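Workshop Notebook – Seltosbridge Vehicle Works
Project: Pradiretti coupe, brake and fuel system recommissioning
December 2023

The car was returned to bay 3 following the completion of welding to the left sill. The work covered by this entry is limited to the brake hydraulics, the fuel supply and the first stage of the cooling check. Trim and electrical matters are recorded separately in the Terum binder and are not repeated.

Brakes. The master cylinder was removed and stripped. The bore showed light scoring toward the forward end, outside the working travel of the primary seal but inside that of the secondary. Honing was considered and rejected. A replacement unit has been ordered through Parsa, who quote delivery in January. The old unit has been bagged and placed on the shelf with its circlip and pushrod, as the pushrod will be carried over. Colleagues are asked not to discard it.

The front calipers came apart without difficulty. The pistons on the right side are usable. One piston on the left side is pitted below the dust seal and will be replaced as a pair with its neighbor. The flexible hoses are cracked at the crimps and were condemned. The rigid line to the rear axle was found to have been repaired at some earlier date with a compression fitting, which this shop does not accept on a brake line. A new line has been bent up in copper-nickel, using the old one as the pattern, and flared at both ends. It is hung on the wall by the pipe bender and must not be fitted until the rear subframe bolts have had their final torque.

Fuel. The tank was drained and yielded over 27 liters of stale fuel, which has gone to the waste drum. The sender float is sound. The pickup strainer was blocked with fine rust and fell apart on removal. After flushing, the inside of the tank was inspected with the borescope and found to be bare but solid, with no pinholes along the lower seam. No sealer will be applied at this stage. The electric pump ran on the bench for 13 minutes and held its pressure, although it is noisier than the spare. The spare will be fitted and the original kept.

The fuel filter bracket had been mounted the wrong way round, so that the hose passed very close to the exhaust. It has been turned and the hose rerouted above the chassis rail – two additional rubber-lined clips were needed. 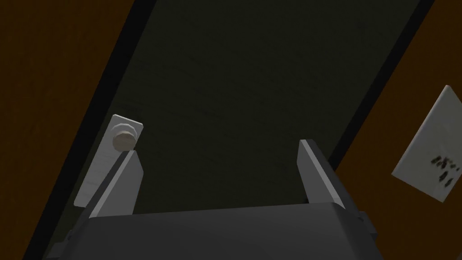 Cooling. The radiator was pressure tested off the car and lost pressure slowly from the lower left corner of the core. It can be repaired, but the fins are soft across the lower rows and a recore is the better course. The owner's approval is awaited. The thermostat opened late in the test pan and has been replaced from stock. The heater valve is seized in the open position and has been left alone for the present.

Engine turned over by hand with the plugs out. Free throughout, no tight spot. Oil was put down the bores and the plugs refitted finger tight.

Outstanding:
Master cylinder, on order.
Left caliper pistons, 2 required, not yet ordered.
Flexible hoses, full set, to be made up to the lengths on the job card.
Radiator, awaiting approval.
Rear subframe bolts, final torque before the brake line goes in.

Note on tools: the flaring kit is missing its smallest die. The bench set from bay 1 was used and has been returned. A replacement die should be added to the next Parsa order.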